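Moving Out of a Rental: Your Questions

I'm Menaka, and I've moved 5 times since college, so friends keep asking me this stuff. 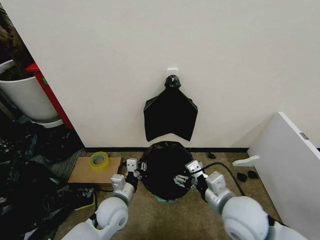 When should I tell my landlord I'm leaving?
Check your lease first. Mine in Etton wanted 88 days, which I found out way too late — so please read yours tonight!

Do I have to be there for the walk-through?
No, but I always go. I like hearing any complaints in person.

How long until I get my deposit back?
It depends where you live. I waited until July for my $952, and I sent two emails to get it.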